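手持式夹爪的制作与家庭桌面任务数据采集
课程项目报告
小组：第2组
地点：Anlow 共享工坊

摘要

本报告介绍我们小组在一个学期里做的手持式夹爪。夹爪的手指由人的手来开合，上面装一个广角相机，人拿着它做日常的动作，相机把动作录下来，以后可以给机械臂学习用。我们参考了公开的 UMI 设计，但是改了手指垫、握把和相机支架三个部分。报告写了制作的过程、遇到的问题、采集的方法和目前的结果。我们还没有把训练好的模型放到真的机械臂上，所以这个报告的结论只到数据采集这一步。

一、为什么选这个题目

开学的时候，我们原来想做一个会收拾洗手台的机械臂。指导老师看了我们的计划以后，认为一个学期的时间不够，并且工坊里的机械臂每个星期只能给我们用一个下午。如果用遥控的办法录数据，一个下午录不了很多，而且我们三个人都没有学过遥控，动作很慢，录出来的轨迹也不自然。

后来我们读到手持夹爪的做法。这个做法的好处是，录数据的时候不需要机械臂，只需要人、夹爪和桌子。这对我们很合适，因此我们把题目改小：先做好夹爪，再选几个洗漱用品的任务，录一批质量可以的数据。

我的中文写作还在学习中，报告由我写第一稿，另外两位组员检查了技术部分。如果有的句子不够自然，请老师原谅。

二、材料和零件

打印件用的是两种颜色的材料。握把和手指的主体是黑色，用普通的 PLA 打印；手指内侧的垫子是橙色，用 TPU 打印，因为它要软一些，夹东西的时候可以变形。

滑轨和弹簧是从 Cadholm 买的套件里拿出来的。这个套件本来是给抽屉模型用的，长度比我们需要的长，所以我们用锯子截短，再把切口磨平。螺丝全部用 M3，这样只需要带一把内六角扳手。

相机是工坊的运动相机，加一个鱼眼镜头。存储卡是我们自己买的。相机支架的第一版是按照公开的图纸打印的，但是我们的相机型号比较旧，机身厚一点，放不进去，所以支架要重新画。

三、夹爪的制作

3.1 手指和垫子

手指是平行移动的，两根手指装在同一条滑轨上，用一个扳机拉动。松开扳机，弹簧把手指推开。第一次装好以后，我们发现左边的手指比右边的动得早，夹杯子的时候杯子会被推到右边去。原因是左边的连杆孔打印得太松。我们把孔改小以后重新打印，两边的动作就比较一致了。

橙色的垫子改了两次。第一版是平的，夹圆的东西容易转。第二版做成楔形，前面薄，后面厚，可以先伸到杯子的旁边再夹紧。楔形的垫子也有缺点，就是夹很薄的东西时只有一小部分接触。因为我们选的任务里没有很薄的东西，所以就用了这一版。

TPU 打印的时候拉丝很多，我们把回抽的距离和速度试了好几个组合。最后的办法很简单：把材料先放在烘干箱里过一个晚上，再打印慢一点。烘干以后，表面明显干净了。

3.2 标记

每根手指的正面贴一个黑白的方形标记，软件通过两个标记之间的距离算出夹爪张开多少。我们开始用普通纸打印标记，用透明胶贴上去，但是透明胶会反光，在窗户旁边的时候软件常常找不到标记。后来改用哑光的贴纸，问题少了很多。

贴标记的时候一定要平，方向也要对。有一次我们把一个标记贴反了，当时没有发现，录了一个下午以后处理数据才看到张开的数值是错的，那个下午的数据全部不能用。现在我们开始录之前，先把手指完全张开、完全合上各一次，在电脑上检查数值，然后才正式录。

3.3 握把和重量

装上相机以后，夹爪的重量偏向前面，拿久了手腕会痛。我们试过在握把的后面加配重，结果整体更重，手腕还是痛。最后我们把握把向后移，并且改变了握把的角度，让手腕比较直。改了以后，可以连续录一组再休息，比以前舒服。

扳机的边原来是直角，食指会被磨红。我们在模型里加了圆角，又包了一层自行车把手用的胶带。

四、采集的环境

采集在工坊靠里面的一张浅色木桌上做。桌子后面挂一块黑色的布，布上贴彩色的大字母。我们这样布置有两个考虑。第一，工坊里的人走来走去，没有布的时候背景一直在变，定位软件会把走动的人当成特征，轨迹就会跳。第二，如果只有黑布，背景又太干净，特征点太少，软件也会丢失位置。字母的边缘很清楚，可以给软件提供稳定的特征。

布没有熨平，有很多褶皱。我们担心过褶皱会有坏的影响，测试以后没有看到明显的问题，所以就这样用了。

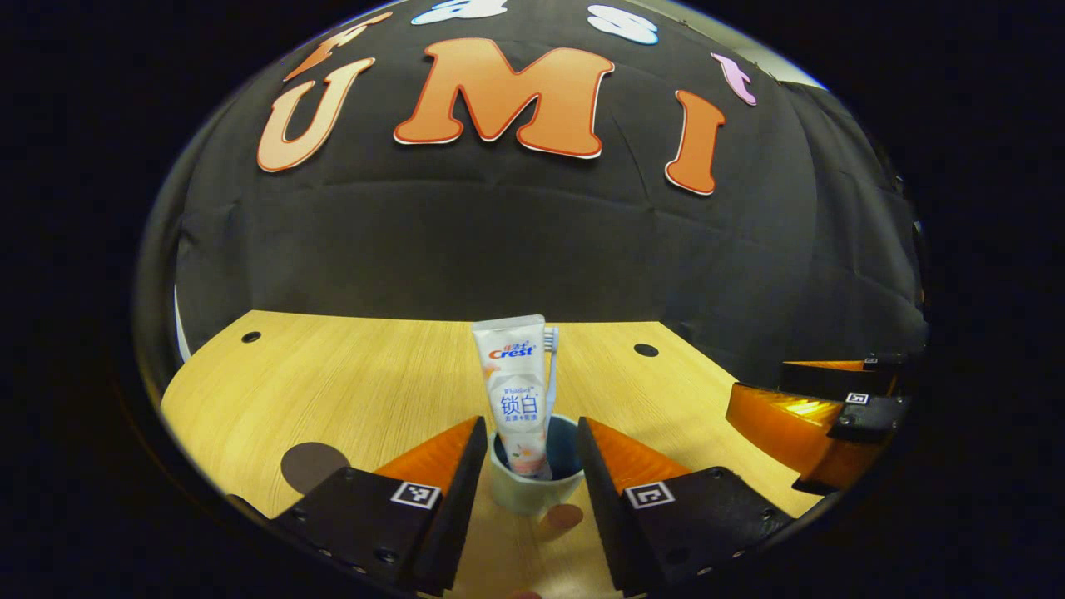 图1　从手持夹爪的相机看到的桌面：杯子里放着牙膏和牙刷，两根手指在杯子的两侧，右边可以看到第二个夹爪。

鱼眼镜头的视野很大，边上的东西弯曲得厉害。弯曲本身没有关系，标定以后软件可以处理。需要注意的是，靠近边缘的地方比较暗，如果重要的东西一直在边缘，信息就不够。因此我们规定，开始一个动作以前，先让目标大致在两根手指中间，停一下，再向前移动。

灯光方面，我们关掉了桌子正上方的灯，只用两侧的灯。正上方的灯会让握把的影子落在目标上，而且影子跟着手走，看起来像一个会动的物体。

五、任务和采集的方法

我们一共设计了三个任务，都和洗漱用品有关系：
（1）夹住杯子，把它移到桌子的另一边；
（2）一个夹爪扶住杯子，另一个夹爪把牙膏拿出来；
（3）把牙刷放回杯子里。

第一个任务只需要一个夹爪，是最容易的。第二个任务需要两个夹爪，两只手要配合，也是我们花时间最多的。这里最常见的错误是扶杯子的手太用力，另一只手一拉，杯子就跟着转。我们后来约定，先扶稳，再去拿牙膏，两个动作不要同时开始。

第三个任务看起来简单，做起来很难。牙刷很细，楔形的垫子夹住以后它会慢慢转，方向不对就放不进杯口。我们在垫子上刻了一条竖的浅槽，情况好一些，但是仍然不能每次成功。失败的记录我们没有删掉，单独放在一个文件夹里，以后可能有用。

每次开始前，杯子的位置由一个人随意放，拿夹爪的人先转过身，不看他放在哪里。这样可以避免每次都放在习惯的地方。牙膏和牙刷在杯子里的方向也要换。

采集用的记录程序是我们自己写的，名字叫 Trika。它做的事情不多：给每一段视频编号，记下任务的名字、操作的人和成功或者失败。编号以前是手写在本子上，字写得不清楚的时候，视频和记录会对不上。有了程序以后，这种错误基本没有了。

六、结果

学期结束的时候，我们一共录了600段视频，其中300段通过了检查，可以用来训练。通过的比例只有一半，比我们希望的低。

不能用的视频主要有三种原因。最多的是定位失败，大部分发生在早期，那时候字母还没有贴上去。第二种是标记看不到，比如夹爪转得太多，手自己的影子盖住了标记，或者上面说的贴反的那一次。第三种是动作太快，画面模糊。

从任务来看，第一个任务通过得最多，第三个任务通过得最少。从操作的人来看，三个人的差别比较大。动作慢的人通过得多，但是他的每一段视频也比较长，处理的时间也多。我们没有做统计检验，这里只是说我们观察到的情况。

双夹爪的任务还有一个特别的问题，就是时间对齐。两个相机各自录像，开始的时刻不一样。我们试过用拍手的声音来对齐，工坊里有电钻的时候声音听不清楚。后来改成让两个相机同时看手机上的一个时间码，每一组开始时看一次。这个方法有点麻烦，但是比较可靠。

七、问题和讨论

回头看，我们最大的问题是太早开始大量地录。在夹爪和环境还没有固定的时候，我们就急着录了很多，后来垫子换了，背景也换了，前面的数据和后面的数据就不太一样。如果再做一次，我们会先用少量的视频走完全部的处理流程，确认没有问题，再开始正式的采集。

第二个问题是物品太少。我们一直用同一个浅绿色的杯子和同样的牙膏、牙刷，桌子也没有换过。用这样的数据训练的模型，很可能换一个杯子就不会了。Berisha 学生宿舍已经同意我们下学期去公共洗漱间采集，那里的台面是白色的，灯光也不同，对我们来说是一个好的补充。

第三个问题是零件的耐用性。连杆上的孔用久了会变大，手指开始晃。现在我们的办法是换新的打印件。更好的办法应该是在孔里压一个金属套，这个还没有试。

八、下一步的工作

下学期我们计划先把第一个任务的数据拿去训练，在工坊的机械臂上试。机械臂的末端要装和手持夹爪一样的手指和垫子，相机的位置也要一样，这部分的连接板已经画好，还没有打印。第三个任务要重新考虑垫子的形状，可能需要在楔形的前端加一小段平的面。

Trika 也需要改。现在它只能在一台电脑上用，三个人录的时候要轮流，希望以后可以从手机上填写记录。

附：给以后使用这套夹爪的同学

夹爪和备用的垫子放在 Anlow 工坊的零件柜，最下面一层。镜头盖请一定盖好。弹簧的备件只剩一根，用了请在柜门的单子上写一下。打印文件在工坊的共享电脑里，请用名字后面带“第二版”的文件，第一版的连杆孔太松。黑布和字母用完以后请卷起来放，不要折，折了字母的边会翘。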